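Home office > Desks and storage
Thread: Where does the bin go?

deskbound_del
Posted 8/5/26
Finally cleared the desk in the spare room. Mouse, keyboard, monitor stand, that's your lot. The trouble is the bin. It's a tall white thing, open at the top, and it lives in front of the desk, where my shins are supposed to live. My other half says it's handy there. Handy for whom, I ask, and get no reply. 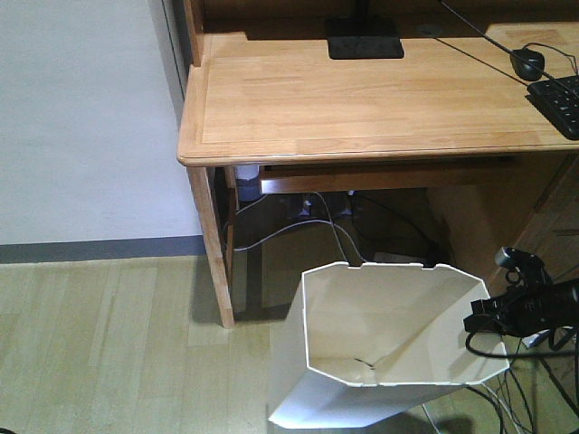

The bin, in its preferred spot. Cables under the desk are a matter for another thread.

MrsPelmet
They are a matter for this thread, love. There's a power strip back there and a bundle of leads coming down to the floor. Sort that before you fret about rubbish.

groutfather
Disagree. The bin is the thing you kick every day. Leads can wait, mine have waited 10 years. Put it to the left of the desk against the wall.

deskbound_del
Tried the left. I miss. I'm not a sporting man and the skirting board was getting the worst of it.

Izzati Ngui
Do you need a bin that tall? I had a big one from Trendano and all it did was let me put off emptying it until June. A small one on the desk gets emptied because you have to look at it.

groutfather
A bin ON the desk. He's only just cleared it.

Izzati Ngui
A small one, I said. Mine holds 3 teabags and a receipt.

deskbound_del
I like the tall one. It's white, it wipes down, it asks nothing of me. While I was at it I had a look round the other white bits in here, and they could all do with a cloth — I'd been calling the marks shadows. 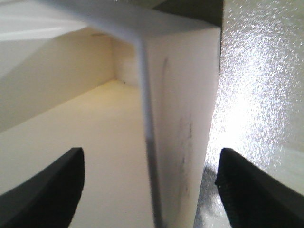
So that's Saturday gone. I've got washing-up liquid and one of those white sponges, and I'm told the sponge takes the finish off if you lean on it. Anyone?

MrsPelmet
It does. Damp cloth first, sponge last, and try it where visitors don't look.

groutfather
Pencil rubber. Works on scuffs.

MrsPelmet
It smears, groutfather. We've had this out before.

groutfather
You had it out. I was cleaning a shelf.

deskbound_del
Damp cloth it is. Bin is staying put for now, I'll move my legs.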